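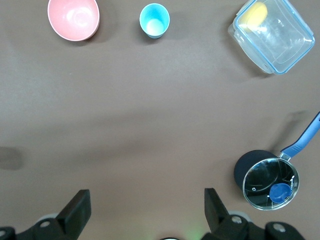

Tarnthorpe Allotment Forum: Water Charges and Hosepipe Use

Posted by Jernska_Plots, November 15, 2024
Members are advised that the hosepipe rules will be revised in April. Under the draft, each plot may use a hose for 2 hours a week, and the shared tank of 800 litres will be kept for watering cans only. Comments are invited in this thread.

Reply from plot_end_gate
I wish to record an objection. Two hours is insufficient for a full plot in a dry spell, particularly on the upper terrace, where the pressure is poor. A limit by season would be fairer than a limit by week.

Reply from Marrow_and_Bean
I do not share that view. Last summer the tank was empty on six mornings, and those who water by hand had no supply at all. The draft should stand as written.

Reply from plot_end_gate
The tank was empty as a result of the faulty float valve. It should be repaired before any limit is introduced.

Reply from Cortés
I support the limit but request that half plots be dealt with separately - they are not mentioned in the draft. My lunch is generally taken at the plot, and I would be willing to keep a record of hose use at midday. 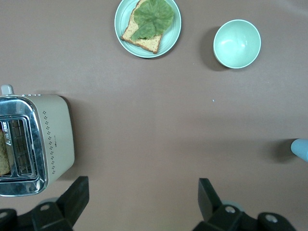 Reply from Grernetti
Will drip irrigation lines count towards the weekly allowance?

Reply from Jernska_Plots
Drip lines fitted with a timer will be exempt, provided that they are registered before the new rules take effect.

Reply from Marrow_and_Bean
That exemption is too generous. A line left running overnight draws as much water as any hose. I ask that it be reconsidered.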